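Erkmont notebook: surfaces, containers, and things that are both

Last updated June 4, 2021

Carrying on from the last entry, where I claimed the support-surface code was finished. It was finished in the sense that I had stopped looking at it.

State of play this morning. Erkmont takes a colour image and whatever depth it can scrape together, and hands Stirnell a list of things, each with a parent: the mug is on the table, the pen is in the mug. Stirnell then plans as though every word of this were gospel. When a parent is wrong, Stirnell doesn't complain. It plans a beautiful smooth path to a place where no sensible object would be.

Ran the full replay set through Morkley overnight: 2,710 images, of which 275 came back with at least one impossible parent. I had expected fewer. The nasty part is that most of them scored as high confidence. The uncertain ones were mostly right, so the confidence number is currently useful if you read it upside down.

First suspect was the plane fit. It asks for a minimum patch of flat surface before it will call anything a support, and the threshold was set when we only had big tables. Small shelf tops get covered in clutter until there isn't enough bare surface left to qualify. Then the fit goes looking for something flat elsewhere, finds the wall, and announces that everything is standing on that. Dropped the threshold. Wall-standing mostly went away. In its place we got a lot of tiny proud planes: book covers, a keyboard, the lid of a bin. Put it halfway back and added a check against gravity, which I was sure we already had. We did have it. It was behind a flag, and the flag was off, and the commit message was "temporary".

Second suspect, Tremblay. The labelling tool snaps a new outline to the nearest existing one, to save clicks. Very kind of it. If you outline a container and then something inside the container, and the edges come close, the inner outline gets welded to the outer. The export merges the two and keeps whichever label comes first in the alphabet. "Bowl" beats "spoon" every time. I relabelled 13 images by hand with snapping switched off and the merged pairs were gone, so that's the bug. Not fixed yet. For now: snapping OFF before you start, and check that it's still off after a reload, as it turns itself back on.

Third item is less a bug than a hole in how we think. The parent list is a tree, one parent each. An object held in a hand has the hand as parent. Fine. But Stirnell also wants to know what it is hovering over, so it can guess where the thing might be put. I'd been smuggling that in as a second parent and letting the tree code throw one away, which it did more or less at random. Have now added a separate field, "over", which may be empty and which never affects "on" or "in". Took an hour to write and the rest of the afternoon to find all the places that assumed it didn't exist.
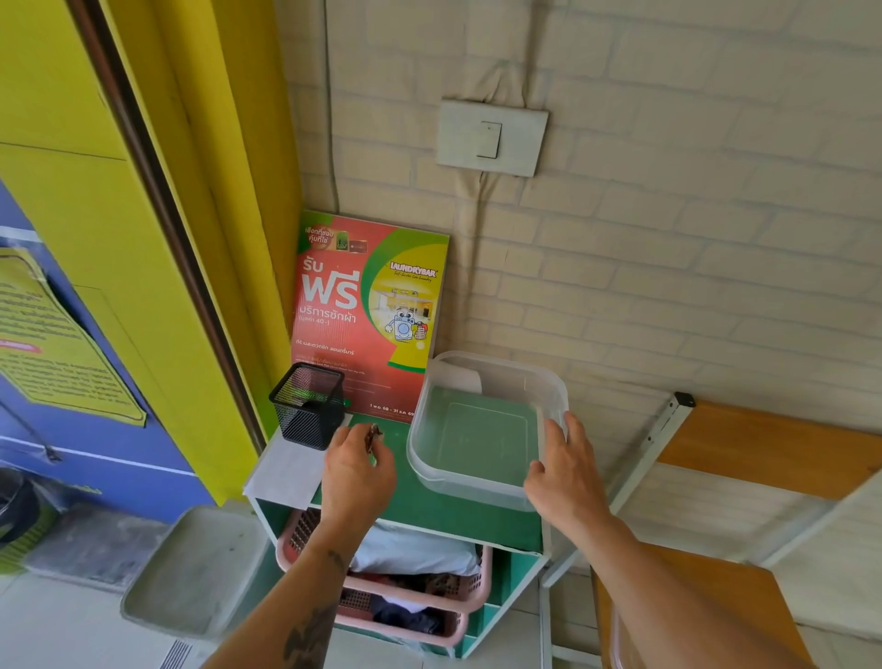

Clear plastic is still the worst customer for the parent code. The colour mask looks for the edge of the support, then fills inwards, and anything that matches counts as support. On the teal-green unit with the open storage container, the green shows straight through the container's bottom, so the fill carries on happily and the folded paper standing inside gets "on: shelf". You can see how it got there. The rim is the only decent evidence, and the right hand is resting against one side of it, which doesn't help the outline. The wire-mesh pen holder next door has a milder case of the same thing. The small dark patterned object pinched in the left hand now comes out as "held", with "over: shelf", and I was unreasonably pleased about that. Then it labelled the cartoon washing machine on the poster as an appliance. Flat printed things need a rule of their own.

Plan for clear containers, in the order I intend to regret it:

- find the rim first, as a closed loop, and let a hand interrupt it
- stop the colour fill at the loop, whatever the colours say
- anything with its base inside the loop gets "in", even when depth is blank there
- if the loop won't close, return "unknown" and let Stirnell sulk

Re-ran a short batch after the gravity check and the new field. Still 5 with impossible parents, all of them see-through. Full set goes on again tonight. If anyone needs Morkley before then, kill my job, but please write down that you did.

Comments

planning bench: Stirnell does not sulk. It returns a null path and a warning. You've filtered out the warning.

reply from author: I have. Turned back on. There are a lot of them.

labelling desk: Snapping also comes back if you change the zoom. Found that one after lunch, sorry.

night batch: Can "over" hold more than one thing? Asking for a hand halfway between two trays.

reply from author: No. Ask me again in July.

Recent entries

Depth holes and what we fill them with
Morkley replay: why the clocks disagree
Stirnell path costs, second attempt
Tremblay export format, with apologies
Support surfaces are finished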